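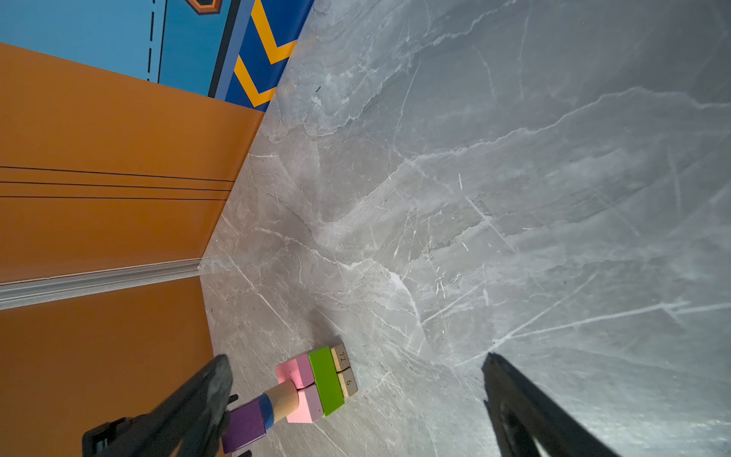 Dela Darko asked whether the family_name column can be used to count how many families took part each year, and whether the spellings had been cleaned up first. They have not. Names are typed as they were printed, so one household may show up under two or three spellings.

Menholm Heritage Festival Programs
README, last updated 7/14/24

Contents

The set holds typed text from 302 printed programs handed out at immigrant heritage festivals, church picnics and lodge dances. Each program is one row in programs.csv. Each performer, food stand or speaker named in a program is one row in entries.csv. The two files join on program_id.

Most of the programs came from the Widholm boxes. A smaller batch came from Bakov and has its own numbering, which we kept in the column old_id.

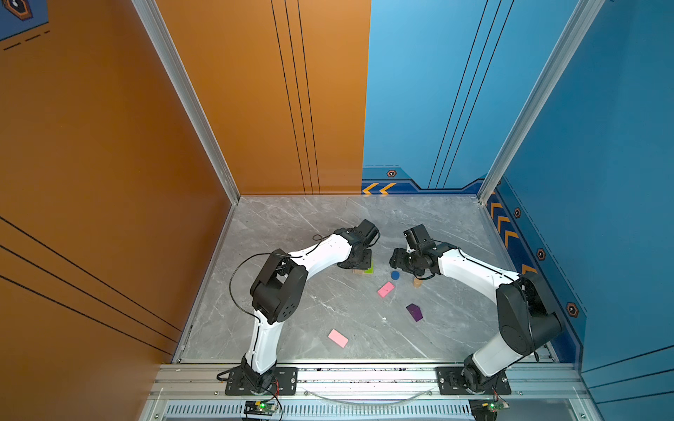 Figure 1. Two robot arms over a gray marble-patterned floor.

Columns in programs.csv

program_id: four digits, never reused
old_id: number written on the Bakov folders, blank for the rest
year: as printed, or blank
town: modern name of the town
town_printed: name on the program
language: main language of the text
pages: includes covers, leaves out loose inserts
notes: free text

Columns in entries.csv

program_id
family_name
given_name
role: music, dance, food, speech, raffle or other
group_name: lodge, parish, band or club
line_text: the full printed line

The year is blank for 53 programs. Please don't fill it in from neighboring rows. The Widholm boxes were sorted by town and then by size of paper, so the order says nothing about dates.

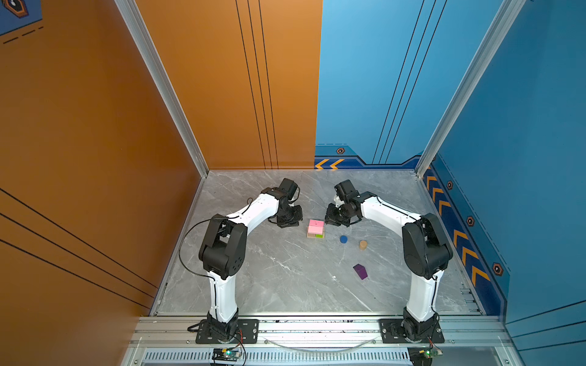

How the text was made

Pages were scanned at 300 dpi in gray, then typed by hand. We tried automatic text reading on the first box and dropped it. It did badly with accented letters and with the decorated type used on dance cards. A second person read each typed page against the scan. Where the two readers disagreed, the line ends in a question mark inside square brackets.

Handwriting in the margins was left out, except for prices, which are in notes.

Known problems

Married women are often listed under a husband's first name. We kept the printed form and did not look up their own names.
Role is a guess for bands that also ran a food stand. Those rows say "other".
Accented letters break if entries.csv is opened in a spreadsheet without choosing UTF-8.
Line text was cut at 400 characters in the January release. The current file has the full lines.
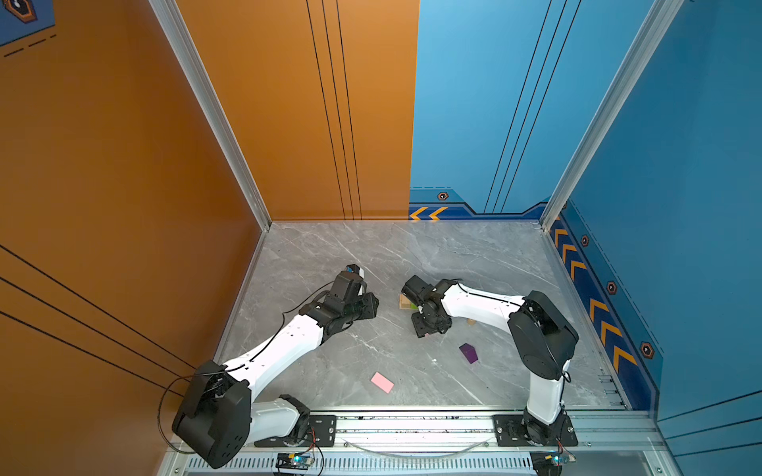
Photo: Mac Giolla

Use and corrections

You may use the files for research, teaching and family history. Credit "Menholm Heritage Festival Programs" and give the program_id when you quote a line. The scans are not part of the download, and some of the cover art may still be under copyright.

To report a mistake, send the program_id, the line as it stands and the line as it should read. Relatives who want a different spelling can have it added in notes, but the printed one stays in family_name. Corrections go into the next release and are listed in changes.txt.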